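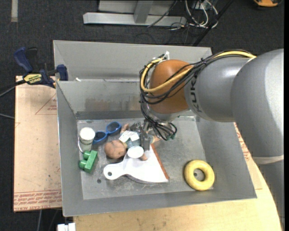 Bolsa de investigação em manipulação robótica – preensão de objetos em caixas desordenadas

O grupo Skerkeo abre concurso para uma bolsa de investigação, nível mestrado, no âmbito do projeto Shearer. O trabalho incide sobre métodos de aprendizagem autossupervisionada para a seleção de pontos de preensão em caixas metálicas com objetos domésticos heterogéneos, sem modelos geométricos prévios.

Enquadramento

A primeira fase do projeto produziu um conjunto de 2.575 tentativas de preensão, registadas com um braço KUKA e câmara fixa. Cada tentativa inclui a imagem anterior ao contacto, o vetor de movimento comandado, a abertura da garra e o resultado binário. A rede treinada com estes dados estima a probabilidade de sucesso de um movimento candidato e é consultada em ciclo fechado durante a aproximação.

Na avaliação com objetos ausentes do treino, a taxa de falha foi de 17% em objetos rígidos e de 39% em objetos deformáveis ou articulados. A diferença mantém-se quando se altera a posição da câmara. A hipótese em estudo é que a etiqueta binária, obtida no fim do movimento, não distingue uma preensão estável de um contacto parcial que resiste apenas à elevação inicial.

Plano de trabalhos

O bolseiro irá rever o critério de etiquetagem, introduzindo medidas intermédias de força e de abertura da garra; recolher novos dados nas caixas duplas da bancada, com composição de objetos controlada; treinar e comparar variantes do preditor; e colaborar na redação de um artigo. A calibração mão-olho está fora do âmbito e continua a cargo de Ruairi Jardine. O código de recolha corre sobre a plataforma interna Gridar, para a qual existe documentação em inglês.

Requisitos

Mestrado em Engenharia Eletrotécnica, Informática, Mecânica ou área afim. Experiência comprovada em Python e numa biblioteca de aprendizagem profunda. Conhecimentos de cinemática de manipuladores. Leitura e escrita técnica em inglês. A experiência com robôs industriais é valorizada, mas não eliminatória.

Condições

Duração de 6 meses, renovável uma vez. Regime presencial – a operação do braço exige formação de segurança, ministrada na primeira semana. Início previsto em dezembro.

Avaliação

Análise curricular (60%) e entrevista (40%). Só são chamados à entrevista os candidatos com classificação curricular igual ou superior a 12 valores. Júri: Akua Sarpong (presidente), Kenneth Lindsay e Jean Yule.

Candidatura

Enviar, num único ficheiro PDF, curriculum vitae, certificado de habilitações com classificações e carta de motivação até duas páginas. Deve ser indicada uma ligação para código de autoria própria. As questões sobre o plano de trabalhos devem ser dirigidas a Akua Sarpong, através do secretariado do grupo.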